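共同工房の一角で、ナラヤナン・バンゲラさんは二本腕のロボットを組んでいる。名前は「Zorko」。会社勤めのかたわら、夜の七時ごろに工房へ来て、終電の前に片付ける。作り始めたのは去年の七月だという。

「最初は一本のつもりでした。容器を押さえる手がないと何もできないとわかって、もう一本足しました。部品代は倍になりましたけど」

架台は黒いアルミフレームで、木の天板を囲うように組んである。設計は工房仲間のヨゼフ・フェルストラーテさんと二人で進めた。フェルストラーテさんは機械側、バンゲラさんは制御側を受け持つ。

「架台は三回組み直しました」とフェルストラーテさんは話す。「腕を速く振ると天板ごと揺れるんです。柱の位置を変えて、締める場所を増やして、やっと落ち着きました。ネジの長さを間違えて買い直したのも一度あります」

いま取り組んでいるのは、小さな物をつかんで容器に入れる動作だ。手首のカメラの映像を記録し、あとで見返しながら動きを直していく。記録は全部で3,262本になった。そのうち906本は、制御プログラムを「Nerkex」と名付けた現在の版に替えてからのものだ。

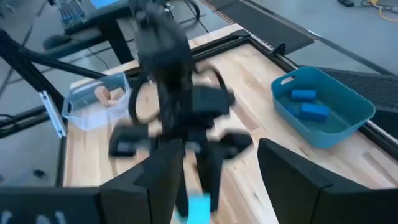
手首のカメラから見た作業台。右の青緑のかごに青いブロックが二つ入っている。

映像のぶれについて聞くと、バンゲラさんは画面を止めて説明してくれた。

「相手の腕が速いと、形がほとんどわからなくなります。人が見ても指先がどこか迷うくらいです。露光を短くすると今度は暗くなる。照明を足すか、動きを遅くするか、まだ決めていません。いまは遅くするほうを試しています」

フォームのブロックを使う理由は単純で、握りすぎても指が傷まないからだという。以前は硬い樹脂の部品で練習していて、指の先を一組割った。

二本の腕がぶつからないようにするのも課題だった。初めのころは互いの位置を見ずに動かしていたため、よく指同士が当たった。現在は片方が容器の上にいるあいだ、もう片方は手前で待つ。

「待ち時間が長いんですよ」とフェルストラーテさんは言う。「見ているとじれったい。でもバンゲラさんは、当たるよりいいと言って譲りません」

直近の試験では、100回のうち87回でブロックがかごに収まった。失敗の多くは、放すときに指の内側にブロックが貼り付くものだった。指の表面の素材を替えるつもりで、候補を二種類取り寄せている。

次に何を作るのかも尋ねた。

「工房のネジの仕分けをさせたいです。箱の中で混ざっているのを、長さごとに分ける。ブロックよりずっと小さいので、指から作り直しになります」

フェルストラーテさんは、その前に配線をまとめたいと話していた。腕の付け根でケーブルがこすれ、すでに一本交換している。保護用のチューブは買ってあり、次に二人がそろう晩に取り付ける予定だ。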